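The test lead at Tomero has a habit of opening and closing a gripper while talking, the way other people click a pen. It makes for a noisy interview. "Sorry, I'll put it down," she says, and picks it up again inside a minute.

She has spent the spring and most of the winter comparing hand-held grippers, the kind a person carries around the house and uses in place of fingers, with a camera riding on top. Two designs made it to the final stretch. One is Cengate, which has narrow pads and a stiff trigger. The other is Alemneh, wider in the jaw and softer in the squeeze. Both went through the same 136 objects, and both were used by the same people in the same flats.

"I went in a Cengate person," she says. "I'd used it for ages and my hand knew it. Then I picked up the other one and the first thing I grabbed was a teaspoon lying flat on a benchtop, which is a rotten thing to grab, and it just came up. I laughed out loud!"

The numbers, when she finally finds the right spreadsheet, are closer than that story suggests. Each gripper was given 2000 attempts. Alemneh finished with 1425 clean pickups on the first squeeze. Cengate was a little behind overall but well ahead on anything thin, like cards, envelopes and the lids of jars.

"People want me to name a winner and I keep disappointing them," she says. "If your day is paper, get the narrow pads. If your day is a kid's bedroom, get the wide ones. I could talk about pads until you left the room."

She could, too. We spent a good while on pad colour alone. Her team settled on a strong, flat colour because it's easy to pick out in the video, where a grey pad against a grey box tends to vanish. Weight got nearly as long. The lighter of the two comes in at 670 grams with its battery, and she reckons every gram over that is felt in the wrist by lunchtime.

What she didn't expect to care about was clutter. The early sessions used one object at a time, neatly spaced, and both grippers looked marvellous. Then they moved to piles — boxes leaning on other boxes, soft things next to hard things — and the order of the results changed.

"A box on its own is easy. You come at it from whichever side you fancy. Put a notebook against it and a pouch behind it, and now you've got one decent approach, maybe two, and you have to see it before you commit. That's where the camera angle matters as much as the jaw."
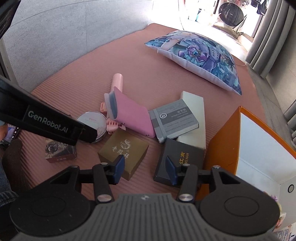

*Jaws open over a mixed pile on the pink mat: gift-style boxes, a hair clip, a pouch and a notebook.*

Hair clips, she says, are her favourite test object by a mile. They have curved teeth and awkward gaps, and they roll when you nudge them. "Both grippers hate them. I love them. If I'm having a slow afternoon I'll do a run of just clips."

Soft cases are the other one. Squeeze too hard and the sides fold in, too gently and the thing slides out along its own lining. Alemneh's softer squeeze helped there, though she wants another round with fresh pads before she puts it in writing.

The next job is a controller swap. Both grippers will be run with Clornilham, a small board that logs how far the jaws are open much more often than the current one does. She has been after one since April and the parcel arrived on 9th September, which she remembers because she cancelled a dentist's appointment to wait in for it.

"It's still on my desk with the plastic on," she says, clicking the gripper shut. "I've promised myself I'll finish the pouch runs first. I might not last the week."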